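Caldale Site Equipment
Visitor areas > Cooking and picnic > Briketti fixed grill

Briketti fixed grill

The Briketti is a charcoal grill on a single post for public picnic areas, campsites and lakeside stops. It is supplied to councils, tourism departments and private site operators, and is meant to be left outdoors all year without a cover.

Firebox

The firebox is folded from 6 mm steel plate and welded at the corners on the inside. The floor slopes towards the front, where a slot lets ash be raked into a bucket. There are no loose parts apart from the grate, and the grate is held by two captive pins which need a hex key to remove. The grate can be set at three heights. The lowest is intended for briquettes, the highest for wood where local rules allow it.

The finish is a heat-resistant black coating. It will dull on the inside faces after the first few fires and surface rust may form there. This does not affect use. Outer faces can be touched up with the same coating, sold in tins under spares.

Post and fixing

Two versions of the post are available. The buried post goes 300 mm below ground into a concrete footing. The bolt-down post has a square flange and is fixed to an existing slab with anchors, which are not supplied. Choose the bolt-down version if the site floods in winter, as the grill can then be lifted out and stored.

The firebox turns on the post so that visitors can face it away from the wind. A stop prevents a full turn – on request this can be locked in one position at the factory.

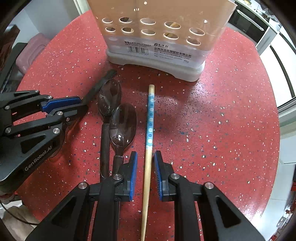 Chopstick and brown plastic spoons on a red speckled counter.

Siting

Allow 3000 mm clear on all sides, measured from the edge of the firebox, and more under trees. The ground within this area should be gravel, paving or bare earth. Do not place the grill under a shelter roof unless the roof was designed for open fires. Where several grills share one area, each should have its own table within easy reach.

Accessible height

The standard cooking height suits standing users. For a wheelchair user, order the Masson post, which is shorter and offset to the rear to leave knee room under the front of the box. The Masson post is bolt-down only and does not turn. At the Irncombe reservoir picnic ground both posts are in use side by side, with one shared ash bin.

Maintenance

Empty the ash when cold. On busy sites this means every morning in season; elsewhere once a week is normally enough. Check the pins and post bolts at the start of each season. Replacement grates fit all Briketti units, including those with the older round post.

Ordering

Delivery is on a pallet, kerbside, with the firebox and post packed separately. Lead time is around 10 working days for standard units and longer for locked or Masson versions. Orders placed by Thursday noon are put into the following week's production. Public bodies may order against a purchase number. Drawings for tender documents are available on request and show footing, flange and clearance dimensions.

Related items: ash bin with lid, picnic table (bolt-down), coating tin, hex key set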